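From: Wycliffe Mwakalinga
To: cell-upkeep list
Subject: Re: Left arm sags after homing

Alvar Forsberg wrote:

> Has anyone on the Clandon side seen the left arm settle low after
> homing? Ours parks fine, then droops a finger's width over the
> morning. The right one stays put. I've re-homed it until I'm sick of
> the sound. Zero offset reads 1621, same as the day we set it up.
> Before I take the shoulder cover off, is there something dumber I
> should check first?
>
> Alvar

Alvar,

There is always something dumber. We had the same droop in February and I took the shoulder cover off, so learn from my lost afternoon.

Check the clamp at the base of the left arm before you touch anything with a gear in it. Ours had worked itself back half a turn. The arm was exactly where it thought it was, bless it, and the whole base was leaning. That would fit with your offset still reading 1621. The encoder has no opinion on whether the thing it's bolted to is level.

What I do now, with the power off and somebody's hand under the forearm:

Put a straightedge across the base plate, front to back, then side to side. If it rocks, stop blaming the shoulder.

Back the clamp bolts right off and clean the faces. Ours had a curl of packing tape under one corner that had been there since delivery.

Snug them up in a cross pattern, then go around again. Su-chen has a torque wrench and strong feelings about who borrows it.

Power up, home both arms, and leave them hanging over the table with nothing in the grippers. Walk away for an hour. Measure from fingertip to tabletop when you get back, and write it down somewhere that isn't your hand.
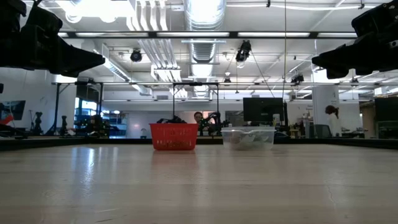
If it still sags after that, look at the hold current on the shoulder joint. The Wamska controller ships with it set at 1000 and the left arm on our cell wanted more. I went up in small steps and stopped when the droop stopped. Don't jump straight to 2000, which is what Jannik did on the Bidel cell, and then he wondered why the motor housing smelled like a hot iron. There's a temperature readout three menus down. I'd call it quits if it goes past 95 on that page, whatever the manual is feeling brave about.

One more thing while you're in there. Give the fingers a wipe and see if the tips close square. A crooked tip looks a lot like a low arm when all you're going by is a missed pick on the rim of a basket, and I've seen a perfectly good calibration thrown out over it. The spare tips are in the grey drawer marked Wikström, under the manuals for a printer we no longer own.

Maj-Britt has the setup sheet with our old fingertip heights, and she'll send you a copy if you ask nicely and before lunch. Your table isn't ours, so don't copy the numbers across, but the layout will save you drawing one up.

Let the list know what you find. If it was the shoulder after all, I'd like to hear that too, though maybe not right away.

Wycliffe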